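Student Robotics Club – member list archive
Posted in October by Tia Entwistle, Club Secretary

Subject: Re: Chair task, second stage – scoring and session times

Dear members,

Thank you to those who replied to the first notice. Mr. Wainwright's message is quoted below for anyone who joined the list after it was sent.

> From: Malcolm Wainwright
> The Wenetti challenge rules have been revised. Teams in the two-arm
> division must now move an office chair to a marked position under a
> desk. Each run is limited to 435 seconds. Please confirm whether the
> club intends to enter, and under what team name.
> M. Wainwright, Faculty Advisor

The club will enter under the name Prekero. Our registration has been submitted and the entry form is available from me on request.

Practice will use a standard rolling chair with armrests. Operators may make contact with the seat or the armrests, but the chair must not be lifted from the floor at any point in a run. A caster that leaves the floor ends the attempt. 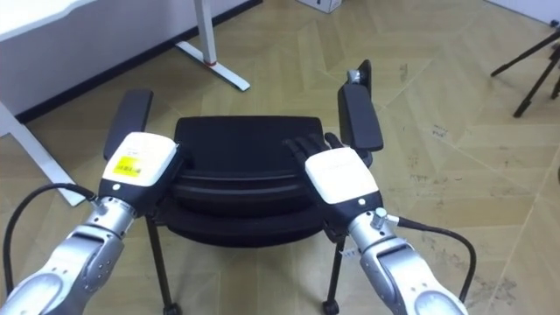
Scoring is out of 84 points. Final position accounts for 35 of these, and the remainder is divided between approach, contact and release. Teams that finish early receive no bonus – the judges have been clear on this – so operators are asked to work at a steady pace.

Every attempt is to be entered in the shared log, including those that are stopped. Please write the reason for the stop in plain words. "Failed" is not sufficient. The El Ouafi group will review the entries before the next meeting and will propose changes to the approach routine.

Members who have not completed the safety briefing may attend as observers only. Requests for a briefing should reach me by 4 p.m. on the day before the session.

Mr. Wainwright, could you confirm whether the revised rules allow a second operator to call out positions during a run? The current text can be read either way.

Sincerely,
Tia Entwistle

Recent messages on this list
Trustix login changes for club accounts
Travel budget: request for 2000 approved
Minutes of the October meeting
Spare batteries – return to the cabinet

Contact the list owner | Archive policy | Back to top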